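Home / Kitchen / Storage / Pots & Jars

Cutik Square Pot, Butter Yellow
Glazed ceramic, open top

Every kitchen has a mug full of wooden spoons that falls over when you take one out. The Cutik is for people who have had enough of that. It's squarish with rounded corners, so it sits flat against the wall and takes up less worktop than a round pot that holds the same.

The glaze is glossy inside and out. Pouran Tabrizi, who designed it for Balledus, wanted a yellow "like butter, and not like a school bus", and went through 53 test tiles getting there. We would have stopped at nine.

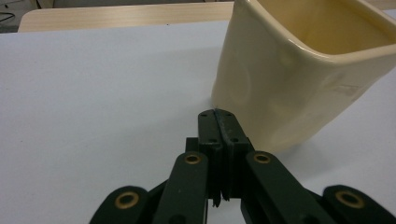
The lip is thick on purpose — thin ones chip the first time a ladle goes in at speed. There is no lid. Customers ask for a lid. Spoons are tall.

Dishwasher safe, though not oven safe, whatever your uncle says. Made in batches of up to 200, and the next is due in February. Limit of two per order.

Also in this range: Stever butter dish, Ahmadpour salt pot

Share (2)
Last updated: February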